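Small Things, Folded: Pictures from the Table in Jernham
Page by Despina Michailidis, 16/05/2024

Welcome to my little gallery. I started to keep these pages when I moved to Jernham, where my closet is 60 centimeters wide and everything must have its place. In my first gallery I showed how I fold towels. Many readers wrote to me after that and asked about the small pieces, the ones which never stay in a stack, so this page is for them.

The table

I like to begin with the surface free. My mother folded on the bed, and I did the same for many years, but a bed is too soft and the folds open again before you finish. A flat, white surface is much better for me.
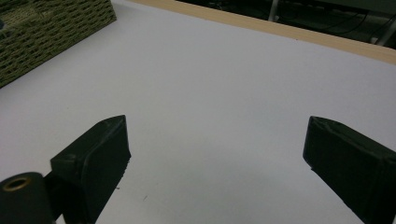
It is also easier to see lint and small threads on white. I wipe the table with a dry cloth before I begin, and again after dark clothes. If your table is rough, you can lay a smooth board on it. Mine cost 10 at the market in Sosa and I have been happy with it.

The basket

I use low baskets because I want to see what is inside. In a deep one the pieces at the bottom are forgotten, and in May I find again the socks of the winter. I prefer a woven basket to a plastic box, only for the look of it. The baskets from Sarkach are a little more expensive, but the sides keep their shape when the basket is full.

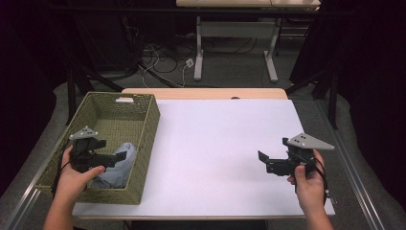
Light blue denim in the olive-green basket, with the right side of the board left free.

I keep the basket on the left and fold on the right. Left-handed readers may want to change this. What is important is that the two places do not mix, or you will fold the same piece two times, as I have done often.

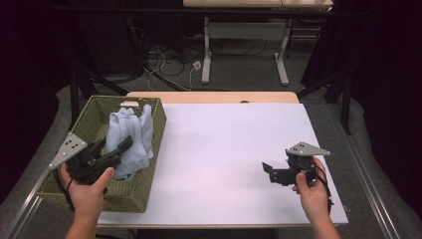 The blue cloth bunched in the basket, with the small white tag near the back edge.

The roll

For soft and stretchy things I do not make a flat fold any more. I lay the piece down, bring the sides to the middle and roll it slowly from one end. Press lightly with the hand while you roll, but do not pull, or the fabric will become long and thin. A drawer of 68 centimeters can take some 206 rolls if they are small, according to my neighbor in Praltlow. I do not own so many clothes, so I could not try it.
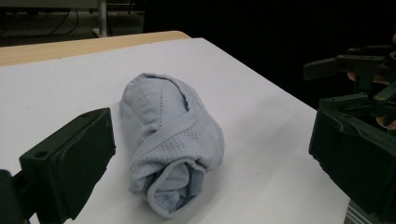
Next gallery

I am preparing a page about scarves and thin belts. If you have your own way to keep them in order, please write to me and tell me also how large your drawer is. Letters in simple English are welcome, mine is simple too.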